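The Registry of Continuations
Finding in the Matter of "A Name for the Miller's Daughter"

The Registry of Continuations, which sits at Grorside, examines every motion picture that proposes to say what became of a person after the end of a fairy tale. It does not examine the tales themselves. Those were settled long before the Registry was founded.

On 10th October the Registry received a print from Semwal Pictures, directed by Larasati Sembiring and running 221 minutes. The application stated that the film followed the miller's daughter from the morning after the little man tore himself in two until her death as an old queen. An objection was lodged the same afternoon. It was written in pencil on the back of a grain receipt and signed with a mark.

The examiner assigned was Vojtěch Tichý. He noted that the objector gave her occupation as "spinning, formerly" and her address as the mill at Pomcombe. He entered both without comment, as the rules require.
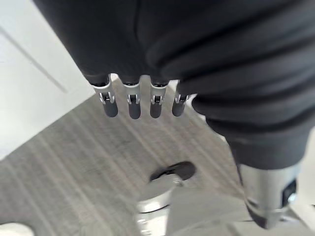 II. THE SCREENING

The film was shown in the Registry's hall at Skumthorpe, which has 70 seats. The objector took one near the door and kept her coat on. She was a small woman of no age that the examiner felt able to record. She had brought a parcel tied with string, and she held it on her lap through the opening titles.

The first hour gave no trouble. The king was handsome, and the objector was heard to say that he had been. The straw was good straw. When the room filled with gold she looked at the floor, and Mr. Tichý made a note of the time.

In the second hour the queen of the film learned to use a sword. She raised a company of women from the villages and hunted the little man's brothers through the mountains, of whom there were 12. Each was named aloud before he was killed. The sequence had been photographed in snow, at considerable expense, and several members of the public applauded.

The objector asked if the projector might be stopped. Gearóid Nic Aodha, at the machine, stopped it.

She said that he had no brothers. He had told her so on the second night, when the work was going slowly and there was nothing to do but talk. He had asked whether she had any, and she had said no, and he had said that it was the same with him. The examiner asked whether any other person had been present. She answered that the door had been locked from the outside.

The projector was started again. The queen in the film grew old in a tower room and forgave everyone. Her son, the child who had been promised and kept, held her hand. The final shot lasted almost 12 minutes and showed a spinning wheel with no one at it.

III. THE HEARING

Counsel for the applicant submitted that the tale is silent on the matter of brothers, and that silence has always been open to the trade. The Registry accepts this as a correct statement of the rule. It was the rule applied to the wolf's widow and to the second glass slipper.

The objector was then invited to say what had become of her. She said she had gone home. The king had asked for more gold the following November, and she had told him that she could not make it and never had. He had been quiet for some time. Then he had ordered a cart. She was allowed the boy until he was seven.

She untied the parcel. It held a hank of plain yarn, gray and well made, which she wished to be entered as evidence. Mr. Tichý asked what it was evidence of. She said that she had learned in the end, and that it had taken her nine winters, and that there was no one in the picture who learned to spin.

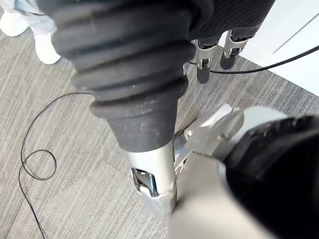
Leonie Voß asked that it be recorded that an audience could not be expected to sit through nine winters of a woman learning to spin, and that the sword had been agreed upon with the distributor before a page was written. It was so recorded. Ms. Sembiring, asked whether she wished to add to this, said she would like to hold the yarn, and it was passed to her.

IV. FINDING

The Registry finds that the film contradicts no part of the tale as settled. The certificate is granted.

The Registry has no power to require a scene. It may, under an article last used 100 years ago, permit an objector to name one person in a film who would otherwise go without a name. The miller's daughter has none in the tale, and she is called only "the Queen" in the print submitted.

The objector was offered the article and asked for a night to consider it. She returned in the morning and gave a name. It was the little man's. She had been the only one ever to guess it, she said, and it had been no use to him since.

Ms. Sembiring raised no objection. The titles are to be amended before release, and the yarn is to be returned to Pomcombe by ordinary mail.

Entered at Grorside.
V. Tichý, Examiner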